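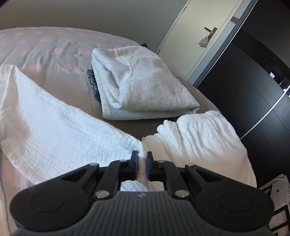 Svenja Imhof argues that a home builder should finish the hand before buying a single motor for the arm. Fingers that cannot hold a sheet of muslin under a person's control, in her view, will not hold it any better under a computer's.

Her position has become working policy at Flondale, the shared workshop where the Pledo project began in February. Pledo is intended to fold laundry in an ordinary bedroom. Members have built a gripper worked by hand, and they take it home in turn to try it on their own beds and their own clothes. The arm itself, for now, is a set of drawings and a box of bearings on a shelf.

Cloth remains a difficult material for small machines. A block of wood keeps its shape when it is lifted. Muslin gathers into a fold between the fingers, and the rest of the piece follows in ways that depend on the weave and on whatever lies beneath it. The group's target is 1,000 recorded grasps across muslin, fleece and bed linen. The first 200 were made at the workshop bench, on a flat board, and proved of limited use once members turned to real bedding. A duvet gives way under the fingertips, and a grip that closes cleanly on a board may take up the cover along with the cloth.

The fingers have been revised 6 times. Early versions closed too far forward and pushed the fabric away. The present shape follows a suggestion from Bisht, a supplier of small linkage parts, which advised the members to shorten the tips and leave the pivots alone. Screws are checked after every session, a rule adopted when one finger worked loose during an evening of towels.

Recordings are sorted with Skekerura, a labeling program written by two of the members. It marks each grasp as held, slipped or doubled, the last meaning that a second layer came up with the first. Doubled grasps are the most common fault with bed linen, and the group has set aside 8 sessions to study them before any work on the arm resumes.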